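Chores and Machines: Gallery
Jivano Institute for Applied Automation
Jul 25, 2022

The Institute is often asked whether machines can yet take over the ordinary work of a home or a shop. Its exhibit on the subject, prepared with the repair training shop at Bech, takes the question one chore at a time. This page presents the part of the exhibit that concerns thread, cloth and mending. The full exhibit has 15 panels and remains open to visitors through September.

Household mending is a small chore by the clock and a hard one for a machine. Cloth shifts when it is touched, thread has no fixed shape, and a seam that is pulled too tight will gather. 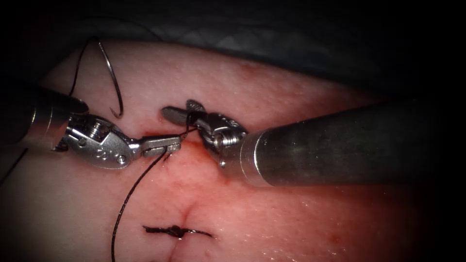 Mending by machine remains out of reach for the home, although the motions it calls for can be carried out by instruments under skilled direction. Surgical training is the field most often cited in this connection. A stitch across a straight cut in a synthetic tissue pad, with its knot tied and its two tails cut short, has the same purpose as a stitch across a torn pocket. The pad puckers slightly where the two edges are drawn together, and a tailor would look for the same thing in cloth. The black strand held in the left jaws and looped around the right ones will be familiar to anyone who has tied off a thread with tweezers. What a household would require in addition is a machine that finds the tear, chooses the thread and knows when to stop. The Institute has seen no product that does so.

Related chores, as assessed for the exhibit:

Sewing on a button. The Cekeck bench unit was given 60 shirts at Bech, all of one pattern, with the fabric clamped by hand. Results were acceptable on plain cotton. Knit fabric was excluded from the trial.

Folding. The Plikier folding table accepts towels and pillowcases laid flat by an attendant. Fitted sheets are not supported. The floor model was priced for laundries, and the Institute does not consider it a household machine.

Sorting returns on the shop floor. A total of 169 garments were presented to the Cekeck unit in 2 sessions. Size labels were read well when they faced the reader. Turning a garment to find its label was left to staff.

Threading a needle. Needle threaders for home use are inexpensive and dependable. They are included in the exhibit as a reminder that a simple tool may serve a household well.

Group visits may be arranged through the front office. Panel texts are available in large print on request.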